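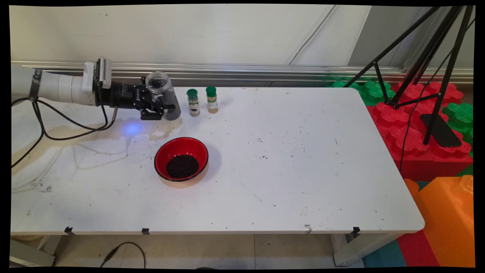

Jar and bowl table at the Prullham open day, June

Robot demo at an open day: how do I tell if it was really doing it by itself?

Posted by Isla Hollis in Gadgets and Home Tech

I went along to the open day at the old Massawe works in Prullham in June (the building is from 1907 and frankly was the best part of the afternoon). Hondix have a unit in there now and were showing off an arm they call the Flestitz. The sign on the door said it was "learning to help in the kitchen". My mother is 2 years off needing some sort of help in the kitchen, so I paid more attention than I otherwise would have.

The photo is mine. It has hold of a clear jar with no lid, with dark stuff in the bottom of it, and there's a red bowl in front with black granules in. Two little spice bottles next to the jar, which I never saw it touch. I watched five goes. Each time it picked up the jar, tipped it towards the bowl and put it back. On the fourth it put the jar down a bit hard and stopped, and the young man at the desk leaned over his keyboard for a while before it started again. He said it was "just resetting".

What bothers me is that the jar went back to what looked to me like the same spot every time. I have a washing machine that does the same thing every time and I don't call it learning. When I asked whether it could see the jar, I was told "it has a good understanding of the workspace". I asked again and was given a leaflet. The leaflet says 63 kitchen tasks. I saw one, and I'd call it half of one at that, as the bowl already had plenty in it before they began.

I don't want a lecture on how clever it all is. What I'd like to know is:

Is there a way for an ordinary visitor to tell whether a thing like that is following a fixed set of moves, or being steered by someone, or working it out for itself?

And does the 63 mean anything? They have another afternoon coming and I'd like to go back with better questions.

Posted by Obinna Igwe

You can tell quite a lot, but you need them to let you interfere, and how they react to being asked is half of what you'll learn.

I worked on packing lines for years with arms a good deal bigger than that one. A fixed set of moves is easy to spot once you're allowed near the table. Ask if you can shift the jar. A hand's width is plenty, and turn the bowl or slide it along as well. An arm that is playing back recorded moves will close its fingers on thin air where the jar used to be. If it goes to the new place, something is telling it where the jar is. Then do it again somewhere awkward, near the edge or right up against one of those spice bottles, as people who set up demos tend to have tried the easy places already.

Watch the fingers too. In your photo they're closed around the middle of the jar. Look at whether it always takes hold at the same height. Playback will be the same to a hair. Something that's deciding for itself usually wanders a little, and sometimes has a second try.

Being steered is harder. The person doing it might be at a desk, behind a screen or in another room. Ask straight out, "Is anyone controlling this now?" and wait for a yes or a no. I've found people will happily say something vague but don't much like telling a flat lie to your face. There's nothing wrong with steering it, by the way. Plenty of these outfits have a person guide the arm through a job many times over and keep the recordings, and the computer is trained from those later on. If that's what you were watching, then "learning" on the sign is fair enough, though "learning to help" is stretching it. They should have told you.

The stop on the fourth go wouldn't worry me. The answer you got would. "Resetting" covers everything from a loose plug to a person taking over.

As for 63, I'd want to know three things. What counts as one task (is picking up a green-topped bottle a different task from picking up a jar?), how many tries each one got, and how many of those tries worked with nobody stepping in. If they can only give you the first number, put the leaflet in the recycling. It may all be true, but you can't use it for anything.

One more, for your mother's sake: ask them to put the lid on. Your jar is open in the picture. Getting a lid off is the bit most people with bad hands want help with, and it's much harder than lifting.

Posted by tealcosy

They're all remote controlled, every one. Waste of an afternoon. My brother in law saw one make toast and there was a bloke round the back.

Posted by marrowfat_pete

Not all of them, tealcosy, but I'm not going to argue about toast.

Isla, I went to the same open day, in the morning. I did ask to move the jar and was told not to touch anything on the table for insurance reasons. Make of that what you like. I got the woman in the grey fleece to move the bowl for me instead — towards the front, not far — and the arm did follow it, but slowly, and it missed the rim by a fair bit the first time. So my guess is it's not a recording. Whether it was the machine or a person that found the bowl I couldn't say, and I didn't think to ask.

I'd go back at opening time if you can. By 11 there was a queue and they'd stopped answering anything.

Isla Hollis replied

Thank you both, that's useful. Obinna, I've written down the lid one and the "yes or no" one. Pete, nobody mentioned insurance to me, but then I only asked to be told things. I'll ask for the bowl AND the jar to be moved and post again if they let me.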